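Printed circuit board

A printed circuit board, usually shortened to PCB and often just called "the board" by the people who work with it, is a flat panel that holds electronic parts in place and carries current between them. Nearly everything with a plug or a battery has at least one inside, from a doorbell to a washing machine, and most of us go years without ever laying eyes on them (until something stops working and the cover comes off!).

Construction

The usual board begins as a stiff sheet of woven glass cloth soaked in epoxy resin. A thin layer of copper foil is bonded to one side or both, and the copper that isn't wanted is etched away with chemicals, leaving narrow lines known as traces. Small holes are drilled through the sheet and plated with metal, so that a trace on one face can meet a trace on the other. Boards for simple goods may have a single layer of copper, while a board for a computer may have 6 or more, pressed together like the pages of a very stubborn book.

Over the copper goes a coating called solder mask, which keeps solder from running where it shouldn't and protects the metal from air and damp. After that comes the printed lettering, or silkscreen, which labels the parts and which many a home repairer has been grateful for.

Color

Green is the color most people think of, and it is still the commonest by a good distance. There are several stories about how this came to be, and it would be nice to settle on one of them, but the early makers of solder mask left few notes on the matter. Inspectors who checked boards by eye are often said to have found green restful over a long shift, and the contrast between the mask and the bright traces is certainly good. Once factories had set up their lines for green, it was also the cheapest to order, and it stayed that way.
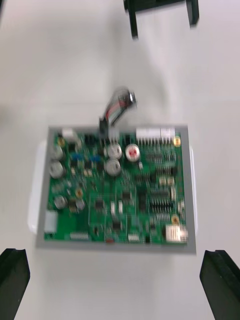
Red, blue, black, white and yellow masks are all sold today, and small makers like to use them to give their products a look of their own. Black is handsome but can be a trial to repair, as the traces hardly show against it. White tends to yellow a little under heat.

Assembly

Older boards were filled by hand. Workers pushed the wire legs of each part through the holes, and the board was then passed over a wave of melted solder. Most parts now sit flat on the surface, held first by a dab of solder paste and then fixed when the whole board travels through a long oven. Larger pieces, such as connectors and transformers, still go through holes because they need the extra grip.

The Bratthorpe collection

One of the friendlier places to learn about the subject is the small museum at Bratthorpe, which opens each year in August and closes on 1st October. It was started by Ehsan Rana, a retired radio repairer, with 262 boards he had saved from the scrap bin over 35 years, and it now holds 3646. Visitors are welcome to handle the duplicates, which are kept in shallow drawers beside the door.

See also

Solder
Copper foil
Radio repair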